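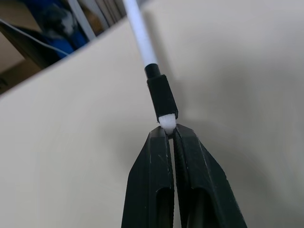 Posted by the Ulletti bench, Wednesday, a little after lunch

Home | Notebook | Glaze tests | Kiln log | Contact

Well, the second round of the Song celadon is out of the kiln, and I have been grinning at it all morning! Two tiles of the lot came out that soft gray-green we have been chasing since spring (the thicker ones, dipped twice, on the Flenetti stoneware), and the rest are a sort of dishwater color that I can't quite bring myself to throw away. The firing count on the old Bemex kiln now reads 3,793, bless it, and the bottom shelf still runs cooler than the top.

For anyone repeating this: I held at the peak for 15 minutes and then let it drop on its own with the lid shut. I dried the tiles at 105 C beforehand, which may have been overdoing it, but I lost a whole shelf to steam in September and I am still sore about it. The glaze wanted more water than the recipe says, and it settles fast, so please stir right down to the bottom of the bucket before every dip. I forgot once and you can tell which tile it was.

Next time I'd like to try the same batch with a touch less iron, and maybe swap the shelves over. The good tiles are on the windowsill if you want to hold them up to the light. Bucket is labeled, lid is a bit stiff.

Last updated: September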